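Diary > Listening > Vinyl and otherwise

15 August 2026

The new Vistden album did not come out today. I know this because I was up at seven with the kettle on and the good headphones charged, and the label's page still had the old pre-order button where the play button should have been. By lunch the button was gone as well.

I'd had my suspicions. The first single turned up in March, a perfectly decent thing with too much flute on it, and after that came a cover (grey, a staircase) and then a silence of the sort you get from a mate who owes you money. No second single, no interviews. The only sign of life was a guest verse on the Nedus record, and that sounded like it was phoned in from a servo car park.

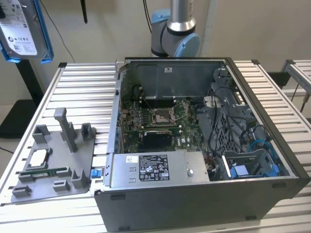

So when is it coming out? The label, Promik, says "when it's ready", which in my experience of Promik means after the tour they've already sold me a ticket to.

I paid for the deluxe edition, of course. Mine is number 3228, signed, with a booklet, and the colour of the vinyl was described as "fog". The refund form wants to know my reason for cancelling and allows 100 characters. I used most of them and then didn't press send. I've been listening to this band for nine years and I'm apparently good for a tenth.

Put on the Jiang live album instead, the one with the drum solo everybody skips. Didn't skip it. Still too long, though there's a bit near the end where the bass comes back in half a beat late and the crowd cheers as if it was on purpose.

The forum favours a sample clearance problem. There's a rival theory that the singer has scrapped the lot and gone acoustic - I'm choosing to believe in the sample. Ate the celebratory lamington anyway, standing up at the bench.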